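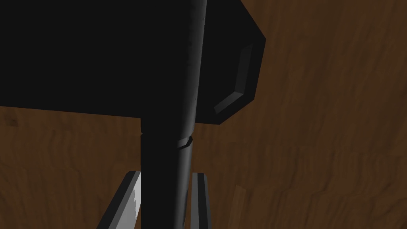 Monday, late

Back on the tank job today. Left home at half past six and it was already light, so I got to the block before the magpies had finished with the neighbour's lawn. Coffee from the thermos in the ute, then straight into it.

The old pump finally gave up last week. It had been short-cycling since August and I kept telling myself it was the pressure switch. I rang Heinonen in town and they had a Lekita in stock for $705, fittings extra. I'd have liked to shop around but the garden can't wait and I was down to filling buckets from the kitchen tap. Picked it up on the way through and the bloke behind the counter threw in a roll of thread tape.

Getting the old one out took most of the morning. The union on the outlet side had seized and I had to cut the pipe back further than I wanted to. Then the new pump sat lower than the old one, so the suction line was out of line with the tank outlet. I packed it up with two pavers, which looks rough but it's level. I'll pour a proper slab when the weather settles.

Lunch in the shed. Cheese and pickle, and the last of the fruitcake. Read the water meter while I was at it - 1,157, same as last time, so at least the mains side isn't leaking.

Primed the pump just after one and it ran, lost its prime, ran again and lost it again. Spent an hour going over the joints with soapy water. Found it in the end at the foot valve, which had a bit of gumleaf stuck under the flap. Cleaned it and put it all back together and now it holds. Ran the sprinkler on the bottom beds for 16 minutes with no trouble, then shut everything off and watched the gauge for a while. It didn't move.

The vegetables have had a hard fortnight. Lost most of the silverbeet. The beans are all right and the tomatoes look better than they should. I pulled out the bolted lettuce and gave it to the chooks, who were pleased with it. Put in another row of carrots and covered them with the old hessian to keep the damp in.

A letter came from the Firine Road drainage people about the culvert. They want to come through the back fence for access and will put it back after. I don't mind, but I'd like it in writing that they'll use treated posts this time. Will ring them in the morning.

Drove home the long way past Cirkemen to drop off the borrowed pipe cutter. It's 110 most of that stretch and I had it nearly to myself, apart from one grain truck. Paddocks are still greener than I expected. There was a bit of cloud building in the west but I don't think it'll come to anything.

Sore across the shoulders tonight. Soup for tea and then a hot shower. Need to remember tomorrow:

lag the exposed pipe before the next frost
two more hose clamps, the bigger size
chook feed
ring about the fence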